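Bench notebook, dish station
November, picking this up again after lunch

Budget stuff today, so no numbers from the arms, sorry to anyone who came looking for those. Eduardo wants a list he can send up before the window closes and I'd like it written down somewhere other than my inbox.

What we asked for last time vs. what we need now

The old request had a third arm in it. I'm taking it out. I liked the idea (one arm parked on the sink side, two working) but we can't keep two cabled properly as it is, and the table has no room for another base unless we lose the cabinet. So the money moves to spares, grippers and a decent mount for the head camera.

Quotes so far

Jasgate came back first: 1,784 for a pair of parallel grippers with the longer fingers, shipping included, lead time 3 weeks. Trivex is cheaper at 1,021 but that's for one gripper and no fingers, and their fingers are a separate part number that the sales guy couldn't find while I was on the phone with him. I've asked for it in writing. If the fingers come in anywhere near what I think they will, Jasgate wins and we also get the matching pair, which I'd much prefer! Mixing finger lengths was a mess in the spring and I don't want to recalibrate one side only.

Lawal does the fingertip pads. Around 53 for a pack, and we go through them faster than I'd guessed, mostly on plates. Glazed rims are slippery and the pads get shiny. Put down four packs, Eduardo may argue me down to two.

Tonden is the wild card. They sell a cable sleeve kit with clips made for this size of arm, and I haven't gotten a price out of them yet. Leave the line in with a blank. Zip ties are free, I know, I know, but I've recut the same ones so many times that I'm counting my own hours as a cost now.

Dishes

This is the line people laugh at, so I'm writing out my argument. We need more variety and we need duplicates. Each plate color behaves differently for the camera and if we break the only one in that color we can't repeat the run. I'd like two of everything, bought in one go from one shop, plus a second mug tree. The mugs have to have handles that go over the pegs, so whoever buys them please take a peg along and try it (the store will survive).

Also want a second mat. Same brown, same size. Doing resets on a spare and swapping it in would save us a lot of fiddling.

The layout I'm budgeting against, with the mug tree at the back, plates in the black rack up front, and the left gripper on the rim of the light blue plate:

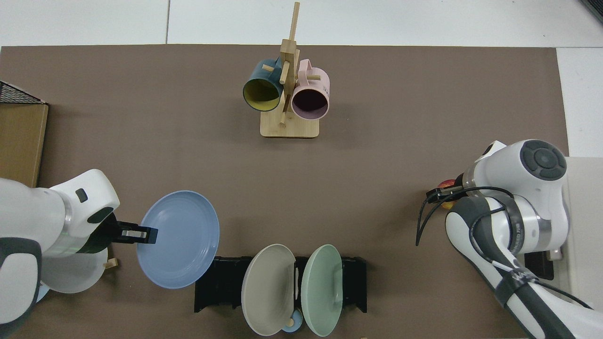 To do before it goes up

Chase Trivex for the finger part number.
Get any price at all from Tonden, even a verbal one.
Ask Eduardo whether dishes go under consumables or fixtures. Last year they were consumables and it was less paperwork.
Measure the bench again before ordering the camera mount. My old measurement is from before the cabinet.
Move the third arm to the wish list for next year, with a note about table space.

Stopping at 4:40, Eduardo has the draft.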